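Ticket: Gripper comparison, wedge fingers vs. padded fingers, wrist camera dropouts
Project: Herkis
Opened by: Hoi-yan Fung
Opened: January 30, 2024
Status: Closed, one follow-up open

3 comments 2 shares

Summary

We are choosing between two finger sets for the cloth handling arm. Set A is the black wedge fingers from Girnovard. Set B is the padded fingers from Hamdy. Both bolt to the same gripper body and both were run with the Amico controller. During the Set A runs the gripper reported "object held" when it was holding nothing, and the wrist camera stream stopped several times. This ticket covers both problems.

Setup

One arm, one gripper body, one wrist camera. Table height was not changed between sets. Test items were a hand towel, a T-shirt and a pair of orange shorts, each dropped on the table before every attempt so that it landed in a different heap. The planned total was 300 attempts, 50 per item for each finger set. Grip force limit was 15 N for both sets. A pick counted as good if the item was still in the fingers after the arm lifted it and waited.

Problem 1: false "object held"

First seen on the towel with Set A. The fingers closed, the controller reported a hold, the arm lifted, and the towel stayed on the table. The log showed the fingers stopping short of fully closed. The controller treats any stop short of closed as an object between the fingers.

Step 1. Ran the gripper open and closed in free air with Set A. It stopped short every time. Swapped to Set B and repeated. It closed fully every time.

Step 2. Checked the finger bolts. All tight. Took Set A off, wiped the mounting faces, put it back on. No change.

Step 3. Checked the closed position stored in the controller. It was the value for Set B, left over from the earlier setup. The tips of Set A meet sooner, so the gripper never reached the stored position. Ran the closing calibration with Set A mounted and saved it as its own profile. Free air close now reports "empty" as it should.

Step 4. Repeated the towel attempts with the new profile. False holds on the towel stopped. The towel results from before the fix were thrown out and run again.

Step 5. Moved on to the shorts. These are harder than the towel. The fabric is light and bunches into several layers, and the gathered waistband behaves differently from the legs. With the fingers open over the heap, one tip can be over cloth while the other is over bare table, and the grasp point has to be shifted before closing.
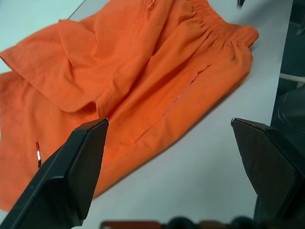

Step 6. Added a centering move before the close. The planner now takes the cloth outline from the wrist camera and shifts the gripper until both tips are on either side of a fold. One false hold came back on the shorts after this. The camera recording showed the fingers pinching the drawstring only. The controller was right that something was between the fingers, so this was logged as a missed pick and the profile was left alone.

Problem 2: wrist camera stream stops

The stream froze during Set A runs and needed a restart of the camera driver. We first thought this had to do with the fingers, but the same freeze happened later with Set B.

Step 1. Replaced the camera cable. Freeze came back.

Step 2. Moved the camera to its own port on the controller box. Freezes were less frequent but did not stop.

Step 3. Looked at when the freezes happened. Each one followed a large wrist rotation. The cable was tied too close to the last joint and pulled on the connector at the end of the turn.

Step 4. Retied the cable with a longer loop, 240 mm measured along the cable from the connector to the first tie. Ran 200 full wrist rotations with no cloth on the table. No freezes.

Results after both fixes

Set A did better on the shorts and the T-shirt. The angled tips get under a fold without pushing the heap across the table. On the towel there was little difference between the sets.

Set B held more firmly once it had the cloth, but it often pushed the top layer away while closing. It also hides more of the cloth from the wrist camera, and the outline used for centering was worse as a result.

Decision: keep Set A on the arm for the Herkis work. Set B goes back in the drawer with its profile saved under its own name. Anyone changing fingers must load the matching profile and run one free air close before starting.

Comments

Hoi-yan Fung: Profile names are now on a label on each finger box. Please don't edit the default profile.

Hoi-yan Fung: The T-shirt attempts with Set B were run before the cable was retied. Two of them lost the camera partway through. I repeated those two and kept the rest.

Hoi-yan Fung: Follow-up for February: try a lower force limit with Set A. The tips leave a crease in thin fabric at the current setting. Opening a separate ticket for it and closing this one.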